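Trakaven Meeting Table, White
Reviewed by Lucinda Bellamy
April 29, 2019

The Trakaven ships in two cartons, and the heavier one needs two people. Assembly took 90 minutes with the supplied hex key. Two of the leg inserts were tight and had to be started by hand before the bolts would run straight. The instructions cover this badly: one drawing, no torque value.

The top is smooth and white, with no texture to catch a pen. Glare is moderate near a window. Coffee left overnight came off with a damp cloth. Permanent marker needed alcohol and left a faint gray trace, still visible at an angle. 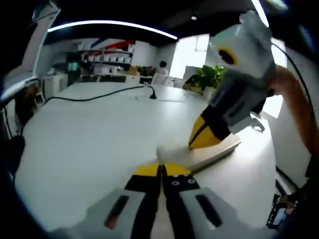
Cable access is through the middle of the top. This works well for a laptop charger and less well for anything with a large molded plug, which has to be fed up from underneath. A cable run in from the side of the table will lie across the work surface, and the optional clips (sold separately) do not hold thin cord. Mivham includes a tray at this price — Trakaven should too.

Stability is good. With 40 pounds at one corner I measured no tilt, and typing at one end could not be felt at the other. The leveling feet have enough travel for an old floor but loosen if the table is dragged. Lift it.

At $299 the Trakaven costs more than the Whitfield and has the better surface. Buyers who move their furniture often should look at the Whitfield first. Its feet lock.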